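Stistow Event Desk: Set-Up Guide for Student Business Competitions
Section 2. Creating a competition and opening entries
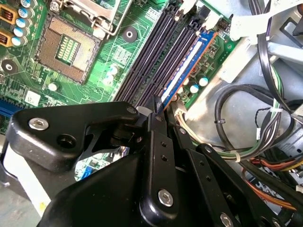 Before you start

You need an organizer account on Stistow Event Desk and the name of the campus or department hosting the competition. If your school signs in through Drutov, use that sign-in. An account made with a separate e-mail address cannot be merged with a Drutov account later.

Have the following ready:

- The competition title as it should appear on the public page
- Opening and closing times for entries
- The prize amounts and the name of the sponsor, if there is one
- The judging form, either as a file or as a list of criteria
- The e-mail addresses of the judges

Note: Screens in this section are from the version released 2024-06-03. Older versions have the Rounds tab under Settings.

2.1 Create the competition

1. Sign in and select Competitions, then New.

2. Enter the title. The title also becomes the web address of the public page, with spaces changed to hyphens. You can edit the title at any time, but the address is fixed after the first save.

3. Choose a format. Pitch is for teams or individuals who present an idea to a panel. Case is for entrants who all receive the same business problem. Interview is for contests in which finalists answer questions on stage. The format sets the default rounds and cannot be changed once entries are open.

4. Choose Individual or Team. For Team, enter the smallest and largest team size. A team below the smallest size can save a draft but cannot submit it.

5. Select Save Draft. The competition appears in your list with a gray Draft label.

2.2 Set who can enter

1. Open the Eligibility tab.

2. Select the majors, class years or programs that may enter. Leave the list blank to accept all students at the host school.

3. If double majors are allowed to enter in either field, turn on Match Any Major. With this setting off, a student is checked only against the first major on file.

4. To accept students from other schools, turn on Outside Entrants and add each school by name. Outside entrants must upload proof of enrollment.

Caution: Changing eligibility after entries open does not remove students who have already entered. Remove them by hand from the Entrants list.

2.3 Add rounds

A competition needs at least one round. Most campus contests use a written round followed by a live final.

1. Open the Rounds tab and select Add Round.

2. Enter a name, such as Written Summary or Final.

3. For a written round, set the word limit. The highest limit the form accepts is 2000 words. Text pasted beyond the limit stays in the box but is marked in red, and the entry cannot be submitted until it is shortened.

4. For a live round, enter the room, the start time, and the number of minutes for speaking and for questions. The timer page uses these values.

5. Set how many entrants move on. If two entrants tie for the last place, Event Desk moves both on unless Break Ties by Judge is selected.

6. Repeat for each round, then drag the rounds into order.

2.4 Enter prizes and sponsors

1. Open the Prizes tab and select Add Prize.

2. Type the amount in whole dollars, without a comma or a dollar sign. A first prize of $4000 is typed as 4000.

3. Choose Cash, Scholarship or Other. Scholarship prizes are sent to the financial aid contact on your school profile. Cash prizes go to the contact listed for payments.

4. Add the sponsor's name and logo. Logos should have a plain background.

Note: If your school handles prize payments in Soylu, turn on Export to Soylu before the winner is announced. Prizes recorded before the setting was turned on must be exported one at a time.

2.5 Invite judges

1. Open the Judges tab and paste in the e-mail addresses, one to a line.

2. Assign each judge to one or more rounds.

3. Under Scoring, upload the judging form or enter the criteria. Give each one a weight. The weights must add up to 100 before the form can be saved.

4. Turn on Hide Names if judges should read the written round without seeing who wrote it. Names inside uploaded files are not hidden. Ask entrants to leave them off.

5. Select Send Invitations. An invitation link works for two weeks. To send a new one, select Resend beside the judge's address.

Caution: A judge who also advises an entrant should be marked under Conflicts. Event Desk then skips that entrant on the judge's score sheet and averages the remaining scores.

2.6 Open entries

1. Select Preview and read the public page through once, including the closing time and time zone.

2. Select Open Entries. The label changes from Draft to Open.

3. Copy the public link from the top of the page and send it to your mailing list, or post it to your campus calendar through Flundside.

If Open Entries is grayed out, a required field is missing. Select Show Missing to list the fields. Error 343 means the closing time is earlier than the opening time. Correct either one on the Dates tab and save again.

To close entries early, select Pause. Entrants with an unfinished draft get an e-mail telling them that entries are paused, and their drafts are kept.

Go on to Section 3 for running the live round and the timer page.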